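Open day at Rarkham - anyone else make the trip?

Home robots and automation > Events and meetups

posted by clover_hinge
Nov 3, 2019

So I finally got myself over to the Rarkham open day and I'm still buzzing a bit! I figured I'd write it up before I forget everything, since a couple of you asked in the August thread whether it was worth the drive. (Short version: yes, bring a sandwich.)

The morning was talks. Heidrun Strebel did the welcome and then a long one about why tidying is so much harder than factory picking, and she was great, no slides for the first half, just talking. Then we split into groups and I got put in the one doing handheld grippers, two of them, one per hand, on ordinary household stuff. I was expecting foam cubes on a lab table. What we got was a blue blanket, a basket, a pillow and a whole lot of clutter, and I loved it.

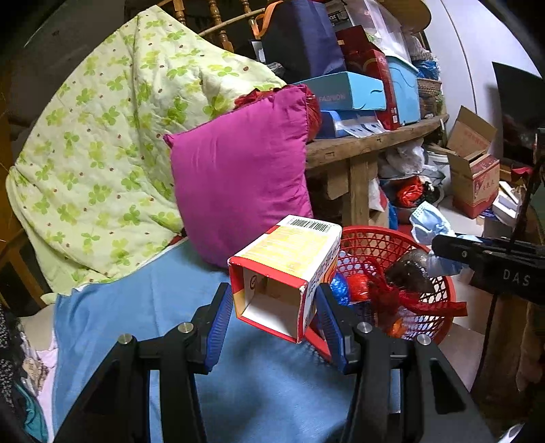
Open carton between the blue pads, second gripper over at the basket.

You squeeze and the fingers close, which sounds like nothing until you try it on thin cardboard. I had a practice go with a tea carton at the Nernik table and crushed it flat. The guy next to me got it on his second try and was very gracious about it, which made it worse.

posted by postar_pete

Nice writeup. I went last year and it was all conveyor belts, so this sounds like a big change. Did they let you handle the grippers for long?

posted by clover_hinge

Around 10 minutes each on the practice table, and you could line up again after lunch. I went back and asked for something soft, because boxes at least have sides you can aim for.
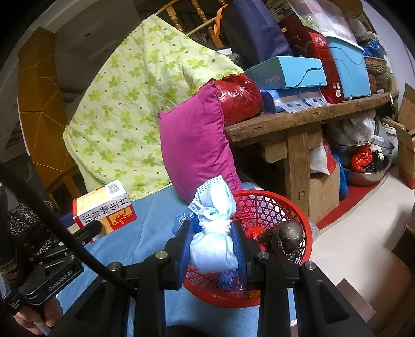
Soft things were where our group started arguing. Half the people said you should go for the middle of whatever it is, the other half wanted a corner or an edge. I'm a middle person. Heidrun Frei, who was running our group, wouldn't take a side and just kept handing out more things to try.

posted by Bennani_fan_2

Edge, every time. Grab the middle of anything floppy and you've got no idea what the rest is going to do when you set it down.

posted by clover_hinge

But with the edge it swings! I had a dish towel going like a church bell.

posted by gearmouse

Going to be the grump here. I was there too and I thought the hands-on part was the weak bit. A person squeezing a gripper is a person doing the work. I drove 2 hours to see robots and I'd have liked more of them. The afternoon arm demo was over before I found a place to stand.

posted by postar_pete

That's kind of harsh. Seeing how people do the job is half of it, and you learn a lot about a gripper from having it in your own hand.

posted by gearmouse

Sure, I don't disagree with that, and I did like Strebel's talk. I'm only saying the flyer had an arm on the front and a person could get the wrong idea. Also the parking was a field.

posted by clover_hinge

OK, the parking I'll give you. My shoes are still on the porch.

And yeah, the arm demo was crowded, I watched most of it between two tall people. I still think the clutter was the best thing all day though. I have a chair at home that looks like that, and I've never seen a demo that went anywhere near it.

posted by linty

Does anybody know if the grippers are for sale? Someone in my club was throwing around 3000 for a pair and I nearly choked.

posted by clover_hinge

I asked and got a polite "talk to us later," so no number from me. Where did your friend get his?

posted by linty

No clue, he says things. I'll ask him.

posted by Bennani_fan_2

If they do it again next year I'm in, I can take three people from the north side. And I'm bringing my own towels to settle this edge thing.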